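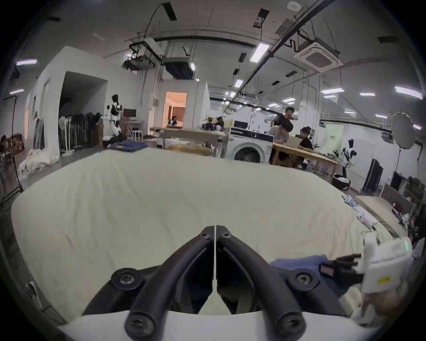

Nadine Yammine wants it on record that bed-making is solved, has been solved for centuries, and that her grandmother could do it with a hip replacement.

Thu 13 August, notebook entry by Nabil Smadi

Duvet day again. Hand-held gripper demos all morning, washer and hanging rack left for later. Logged demos now stand at 3,617, of which 904 are duvet. I have made this bed more often than every bed I've ever slept in.

Can a machine do it yet? Depends who's grading. Ours will grab a corner and pull. It will then pull the same corner again, with conviction. Pillows fine. Striped pajamas, no: the policy still can't tell a sleeve from a leg, and on some mornings neither can I.

Noman thinks the fingers close too early on thick cloth. I think he's right and have told him the opposite until I can check.

To do: redo the 2 sessions with bad timestamps. Ask Rungnapa if October is still the Bodar visit. Fold something by hand, for morale.

2 comments · 0 shares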